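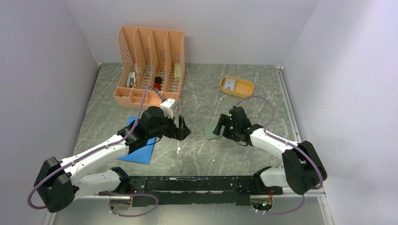
What does a police officer have to establish before arresting a driver on suspicion of driving under the influence?

Reasonable grounds to suspect an offence, and a lawful reason for having stopped or approached the vehicle in the first place. The two are separate points and are often run together in coursework answers. A lawful stop does not by itself justify an arrest, and a driver who is plainly drunk may still have been stopped without proper authority. Most of this handout deals with the second stage, from the roadside conversation to the custody desk.

Unit 4: From the roadside to the charge
Course notes, Introduction to Traffic Policing and Road Offences
Prepared by Svyatoslav Palamarchuk

These notes go with the August block. They use the practice rules as set out in the course reader. Those rules are simplified, and the law in the place where you live or work may differ on time limits, on the lawful alcohol level and on the powers of the arresting officer. In the assignment, apply the course rules only.

1. The stop

Under the course rules an officer in uniform may stop any vehicle on a public road. The officer does not need to suspect an offence in order to stop it. The officer does need suspicion before requiring a breath test, unless there has been a collision, in which case every driver involved may be required to give one.

Suspicion has to rest on something the officer can name afterwards. The usual grounds are:

the manner of driving (drifting, very low speed, late braking, no lights after dark)
the smell of alcohol on the breath or in the vehicle
slurred speech, glazed eyes, difficulty finding documents
an admission by the driver
information from a witness

A report from a member of the public can be enough, but look at how much the caller said. "A man has just left the bar car park in a blue van and hit the gatepost" is useful. "Someone is driving badly near the river" is hardly anything, and the officer would need to see some bad driving before going further.

2. The preliminary test

The preliminary test is a screening test. It tells the officer whether to arrest. It is not the figure used in court, and students lose marks each year by treating it as if it were.

Before the test the officer should ask when the driver last had a drink and whether the driver has smoked. If the answer suggests recent drinking, the officer waits for the period given in the reader and keeps the driver in view. The times should go in the notebook as they happen.

Failing to co-operate with a preliminary test is an offence of its own, unless the driver has a reasonable excuse. A medical condition that prevents the driver from blowing hard enough may be a reasonable excuse. Being in a hurry, wanting to speak to a solicitor first, or disagreeing with the law are not.

3. Arrest

The officer must tell the driver three things in plain words: that they are under arrest, what the offence is, and why the arrest is needed. The caution follows. If the driver is too drunk to understand, the words should still be said and then repeated at the station when the driver is fit to hear them.

Questions about the offence should stop at this point until a proper interview. Remarks the driver makes without being asked are recorded, with the time, and offered to the driver to sign.

Vehicle: somebody has to decide what happens to it. If a sober passenger is insured to drive, it may be handed over. Otherwise it is moved or recovered. Record its position before it is moved, above all after a collision.

4. At the station

The custody officer was not at the roadside and must decide independently whether there are grounds to hold the driver. In the course materials the station is Nokdale and the recovery firm is Grosura. Use those names in your statement of facts.

The evidential test takes two samples of breath, and the lower reading is the one relied on. The operator must be trained, must check that the machine has calibrated correctly, and must give the warning that failure to provide a sample is an offence. If the warning is missed, the reading is likely to be excluded.

Blood may be taken instead where the machine is out of order, where there is a medical reason for not using breath, or where a drug is suspected. A doctor or nurse takes it. The officer cannot. The sample is divided and the driver is offered one part.

5. Worked problem: the Vunari Road collision

Read the facts twice before looking at the discussion.

Hnat Lytvynenko is driving home along Vunari Road a little after 7 a.m. The speed limit is 70. He runs into the back of a stationary delivery van belonging to Zinchenko Bakery. The van driver has a sore neck and calls the police. The first officer arrives to find Lytvynenko sitting on the verge. He says, "I had a few last night but I've slept." The officer smells alcohol and requires a preliminary test, which is positive. She arrests him and takes him to Nokdale. The custody record shows that he arrived at 8.10 a.m. It does not show when the evidential test was given. The warning is ticked as having been read.

Discussion

Was the stop lawful? There was no stop. The vehicle was already at rest and the officer was attending a collision. Say so in one sentence and move on.

Could she require the test? There are two routes. A collision had taken place and he was one of the drivers, which is enough alone. She also had the smell and the admission. Give both, and put the collision first.

Who was driving? Do not skip this. He was out of the vehicle when she arrived, so the prosecution needs evidence that he had been at the wheel. The van driver can probably give it. The remark on the verge does not, as it says nothing about driving. Weaker answers assume the point.

Does sleep help him? It is no defence. The question is what was in his body at the time. It may be mentioned later, when the court decides on sentence.

What about the missing time? The gap does not make the test unlawful. It does give the defence something to work with, particularly if the reading is close to the limit. Look for another source: the printout from the machine, the operator's notebook, custody footage. A good answer names at least one.

6. Writing the statement of facts

Write in the order in which things happened. Use "I saw", "I heard" and "I smelt" where the witness did so, and leave out opinion unless the witness is entitled to give it. "He was drunk" is weaker than "his speech was slurred and he held on to the door to stand up".

Give times in one form throughout. Give distances only if they were measured or paced, and say which. Spell names the way the custody record spells them.

Common faults from last year's scripts:

treating the roadside reading as the evidential one
leaving out the caution
describing the damage to the vehicles at length and the driver hardly at all
using the word "accident" where the facts are disputed ("collision" is safer)
quoting the section number wrongly, or quoting none

7. Assignment

Take the facts in section 5 and write (a) the arresting officer's statement and (b) a short note to the prosecutor listing any weak points in the evidence. The two parts together should not go over 1000 words. Do not invent further evidence. If you think something is missing, put it in part (b) as a line of enquiry.

Reading before the next class: chapter 4 of the course reader, on fitness to be interviewed and the role of the custody nurse. Bring a printed copy of the blank custody record, as we shall be filling one in by hand.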